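bandard-grasp

Grasp planning for parallel-jaw grippers, with a simulator attached so you can be wrong cheaply. Part of the Bovent tools. Works on its own if you don't mind some warnings about missing Bovent tools.

Status

Usable. The planner is stable, the config format is less so. It changed in June and will change again once I stop liking it.

Install

Clone the repo, run setup.sh, then go make coffee. The mesh pack is 400 MB and comes down slowly from the Romamberg mirror. If setup stops at "resolving teshome", delete the cache folder and start over. Teshome is the collision checker and it holds grudges.

Running

bandard plan --scene scenes/bell_rod.yaml
bandard replay --last

The first command writes a plan. The second shows you what you asked for, which may differ from what you meant.

Settings worth knowing

max_candidates: default 275. Higher is slower and rarely better.
approach_margin: in millimeters. Default 118, which looks like a typo and has been reported as one. It stays.
retries: default 2. Setting it to zero turns off retries and also logging — see Known problems.

Wrist view

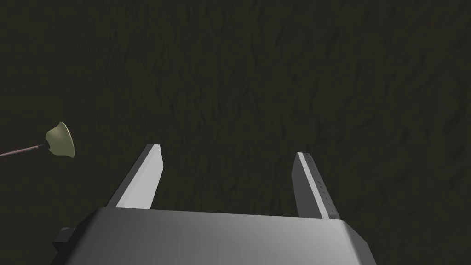
The planner scores candidates in the wrist camera's frame, so debug there before you touch anything in the world frame. Replay opens on this view. Start with the fingers open and nothing between them, and check that the target is where the scene file says it is. In bell_rod it should be off to the left, level with the fingertips, with the flared end of the bell pointing right. Against ground that dark, the reddish rod is easy to miss, so turn on --outline if the overlay labels only the bell.

Known problems

Logging and retries share a flag. Sorry.
Replay ignores --quiet.
Thin rods get scored as if they were boxes — a fix is on a branch.

License

MIT. The meshes have their own terms, in meshes/TERMS.txt.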